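An Open Day at Bakadik, Skernau

I had meant to write this up the same evening, but the drive home was long and I fell asleep on the couch with my shoes on. So, a few days later, my notes on the Bakadik open day of 27 October 2018. We were told they had 3,000 names on the sign-up list, and the parking lot certainly felt like it!

Getting in

Coffee first, in the old loading hall, and a very good plum cake. Then we went around in groups of 20, and ours was led by Milan Lambrechts, a patient man who let the children ask everything twice.

The two-armed bench

This was what I had come for (my husband preferred the forklifts). Two robot arms face each other across a table with a big mat on it, and they work on small electrical parts, selector switches with black knobs and the white blocks that go with them. Milan said the hard part is the picking up, as every piece lies a different way, and I could well believe it after watching for a good long while. 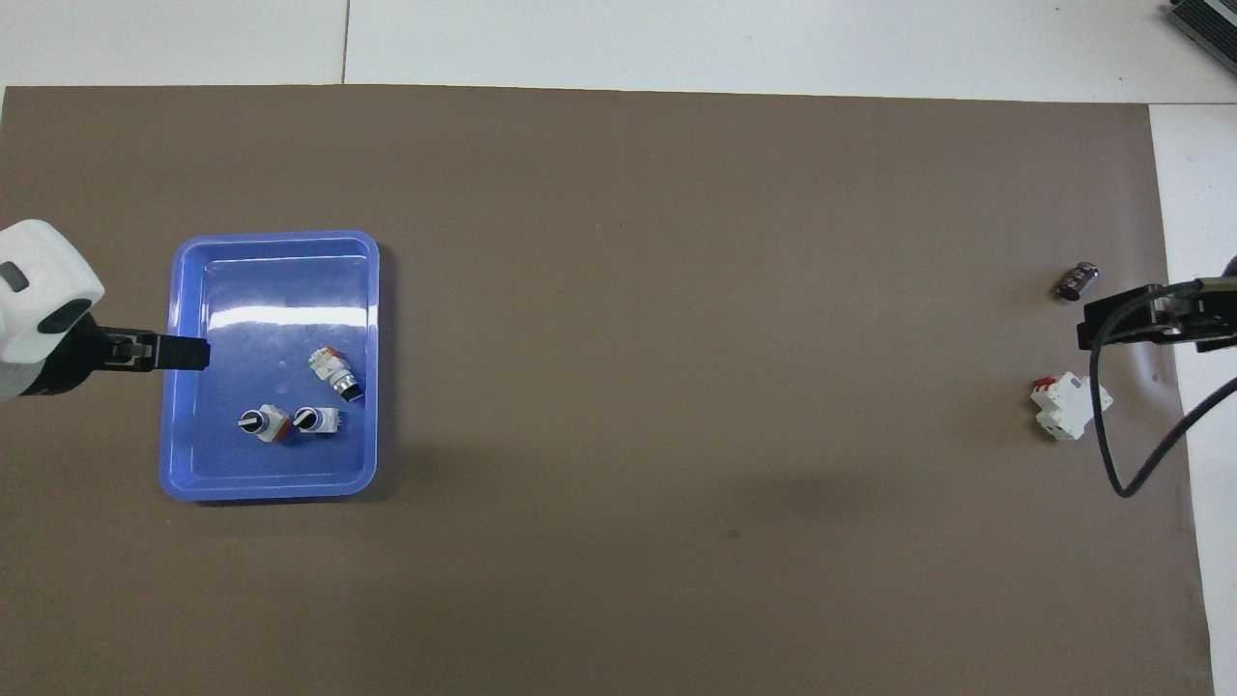 The packing hall and the way out

After that we saw the packing line, which was louder and quicker, and Prodromos Makris from the Trira group talked about training new staff. I bought a mug. If they do it again next August, as he hinted, go early and wear flat shoes, and do ask for Milan's group.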